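Support › Stadium Audio › Vuketti Match-Day Kit › Setting Up

Filed under: Club Guides, Sound & Scoring

November 15, 2023 | By Branislav Malý

Section 4: Setting up the commentary position

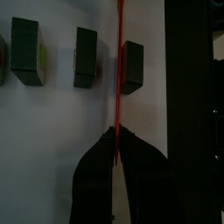 Before you unpack the Vuketti mixer, choose which wall or rail the commentary desk will face. The commentator needs a clear view of both goals and the near touchline. Keep cable runs off any wall that already has fittings on it. A row of dark green blocks sticking out of a pale wall, for instance, will snag a loose cable every time someone walks past with a bag. Run the cable along the floor in that case and tape it down.

What you need

Vuketti mixer and power supply
2 headsets
Plosar cable, long reel
Gaffer tape

Steps

1. Switch off the ground PA at the main amplifier.

2. Place the mixer on the desk with the headset sockets facing the commentator.

3. Plug the lead commentator's headset into socket A and the co-commentator's into socket B. The mute buttons follow the sockets, so don't swap them later.

4. Run the Plosar cable from MAIN OUT to the amplifier. Unwind the whole reel, even if the run is short.

5. Turn all the faders down. Switch on the mixer first, then the amplifier.

6. Have the commentator speak at match volume – a goal call, not a normal talking voice – and raise the fader until the amber light flickers. If it stays on, back off a little.

7. Open the Allelex scoreboard app and choose Link Mixer. The goal jingle should now play through channel four.

Note: Grounds with a Scanlon amplifier fitted before 2006 need the adapter lead for step 4. Without it you will hear the crowd microphones but no commentary.

Note: Team sheets usually arrive late. Leave space for them to the left of the mixer, away from the faders.

Caution: Do not run the cable across the players' tunnel or the stretcher route.

Caution: The power supply is not rated for outdoor use. Keep it under cover and off wet concrete.

If the crowd drowns out the commentary

With a gate of roughly 600 the default setting is usually enough. For cup ties and local derbies, set the CROWD switch to HIGH before the teams come out. Return it to NORMAL at full time, or the next user will get feedback during the sound check.

Continue to Section 5: Half-time announcements and music.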